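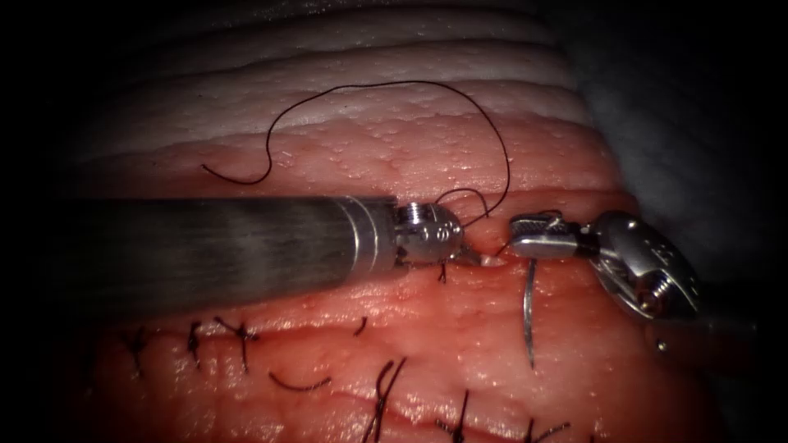 Posted by the Wotwood bench desk, in Workshop Tips, September

When the needle driver slips: small tips for the suturing bench

Last month the right arm on our practice bench let the needle turn in its jaws, halfway through a stitch. The arm did not stop and gave no alarm. It continued the curve with the needle pointing the wrong way and pulled a tear in the pad. The fault was in the wrist cable, which had become slack after 700 stitches. These are the habits we keep now.

Before you start, close the jaws on a spare needle and push it gently with tweezers. If it turns, do not begin. Tighten the cable first, or change the instrument.

Keep the thread short. We cut ours to 12 cm for each stitch. A long thread makes big loops, and a loop can go round the wrist and be pulled tight when the wrist rolls. If this happens, press the stop button before your hands go near. Then open the jaws from the panel, not with your fingers.

The Diekmann oil is good for the pulleys but one drop is enough. We used too much in the beginning and it came down to the jaws, so the needle slipped even more.

Write down each slip, also the small ones. Our colleagues in Elville change the cable after 3 slips. We change after 2.
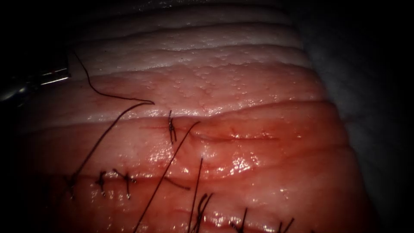 Can I continue the same row after an emergency stop?
Only after you have moved both arms away from the pad and homed them again. On our Arkum controller the position can be a little wrong after a stop, and the first stitch will then land beside the line.

Count the needles at the end and put them in the sharps box. A pad with a needle left inside must not go in the ordinary bin.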